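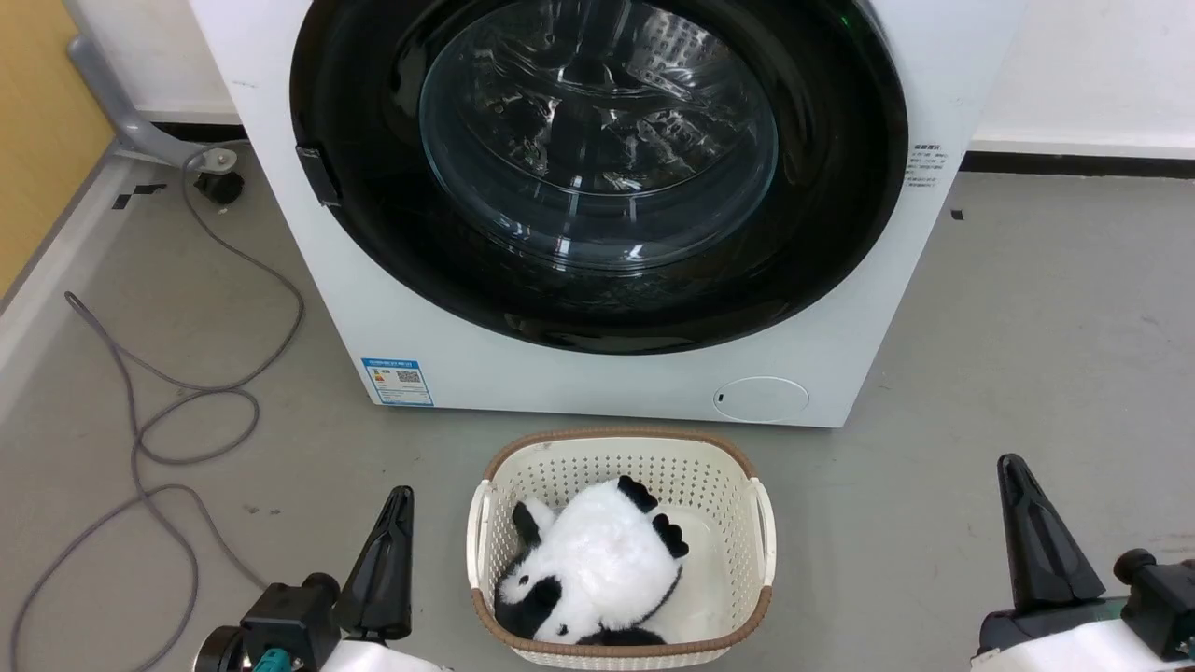
4.3 Setting the Start Position for the Laundry Task

This section applies to the two-arm robot used by the Calado student robotics club. Complete the joint check in Section 4.2 before you begin. Two people are required: one at the controls and one at the stop button.

1. Close the washing machine door and check that the latch is engaged. The machine stays switched off for all of Section 4.

2. Place the basket on the floor directly in front of the machine, with its long sides parallel to the front panel.

3. Put one plush toy in the basket. The panda is the standard load. Lay it on its side, at an angle, with no part of it hanging over the rim.

4. Drive the base forward at low speed until the basket is centered in the lower half of the head camera view. The full door must stay in view, apart from its upper edge.

5. Open the Wident control panel and load pose file 21. The arms move to the ready position, one gripper on each side of the basket, fingers pointing away from the camera.

CAUTION: Keep hands out of the basket while a pose file is loading. The arms do not stop for contact below the set force limit.

6. Check for open floor between each gripper and the basket. If either finger touches the basket, back the base up and repeat from step 4. Do not push the basket by hand with the arms powered.

7. Check the cables on the floor. Loops may lie to the left of the machine but must not reach the basket or the wheels of the base.

8. Wait 5 seconds, then press Save Start. Write the run number and the load in the log.

Note: Long fur can catch on the finger tips. If the toy lifts when the gripper opens, press Hold, lower the arm, and free the fur with the power off.

Note: The door frame is glossy and the glass is curved, so both reflect the room lights. If the door finder reports error 805, turn off the lights nearest the machine and run it again. Do not cover the glass.

Note: Each team is allowed 200 saved runs per term. Delete failed starts before the December review. Requests for more space go to Zulmira Henriques.

Continue to Section 4.4, Grasp Test.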